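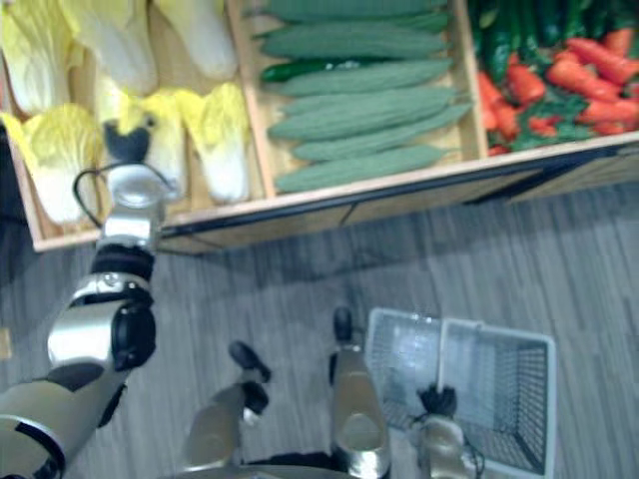
Basket carrying rules (retail robots)

Basket carrying rules are a group of working rules for two-armed robots that pick goods from open displays and carry them in a shopping basket. They cover how the basket is held, where it may be put down, how near people can be and what gets written down afterwards. Best known version is the Savside Code, first put together by Delwyn Trevaskis and Kanako Amano and used in mock shops and small produce stores. It is a code of practice. Not a law, and it doesn't replace the general safety standards for machinery or the food hygiene rules of whichever country the shop is in.

Background

Early shop trials mostly borrowed their rules from warehouses, where goods come in boxes and people are kept behind a fence. Neither holds in a shop. Loose vegetables roll, bruise and hide each other, and customers walk wherever they like. Trevaskis had run stockrooms before moving into robot work and wanted something a shift manager could read standing up. Amano wrote the parts on gripping and stopping. The first draft was 4 pages long, the current one is not much longer.

The present edition is dated 3 May 2023. A list of corrections came out the following November, mostly wording.

Scope

Applies to robots with two arms, on legs or wheels, working at open crates, shelves and tables. Fixed arms are left out. So are robots that only move sealed cartons. Baskets have to be the ordinary hand kind — trolleys are dealt with in a seperate note, still unfinished at last report.

Before picking

The floor in front of the display is checked first. Loose items, packaging, anything flat that a foot could slide on. Cables belonging to the robot are to be clipped or led behind it where possible, and a slack cable on the walking side counts as a fault even if nothing has caught on it.

Crates with compartments are prefered. One kind of produce per compartment is the ideal, mixed compartments are allowed but the robot must then run slower, and the operator stays within reach of the stop button. Partitions should be fixed.

Picking

One hand picks, one hand minds the basket. This is the rule most people know and it is often quoted on its own. The minding hand keeps hold of the handle or rim for as long as the other hand is over the display. Letting go in mid pick is a stop condition.

Leafy heads such as napa cabbage are taken from the front row first, gripped across the firm part near the stem, never by the leaf tips. Cucumbers and carrots: by the middle. Closing force is set per item and tested on a spare before opening. A load in the basket goes heavy things first, then long things, then leaves on top. Items that fall on the floor are left for staff.

Setting down

Baskets can be set on the floor for picking from a low crate, but only directly in front of the robot or to one side of its feet, where the head camera has it in view. For handing over to a customer a table is used. The table must be level and stand firm when pushed with 200 newtons at the edge. The whole base of the basket should be inside the edge before the hand opens, and if any of it overhangs, the hand stays on and the basket is moved in. The other hand is kept low, open and still. 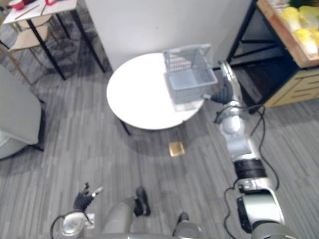 Basket at the rim of a round table, gripper still against its side.

Trevaskis has described the table step as the one that trainees rush. Round tables are a known nuisance as a square-cornered basket runs out of room sooner than expected. The code allows them anyway, most cafes and seating areas have nothing else.

People nearby

No customer within 2 metres while an arm is moving over the display. Chairs near the table are to be empty or turned away during a handover. Staff may come closer if they have done the short training, which is renewed yearly. Speed limit for the hand is 300 mm a second with people in the room, and the operator can lower it but not raise it.

Records

Every stop is logged with time, item and which hand. Dropped produce too. Logs are kept for a year. The Ghasemi form, a one-sheet layout named after the shop that first used it, is the usual choice, though any layout is accepted if it has the same boxes.

Reception and variants

The Kurkik stores took up the code with changes, chiefly a ban on floor baskets on hygiene grounds — everything there goes on a stand. Amano has said the ban makes low crates awkward and that a clean mat would do. Kurkik has kept it.

Another complaint is that the code says little about carpet. Feet and wheels behave differently on it and most mock shops are carpeted, while most real ones aren't, so results from one don't carry over neatly. A section on floors is planned for the next edition.

See also

Trolley handling note
Open display picking
Ghasemi form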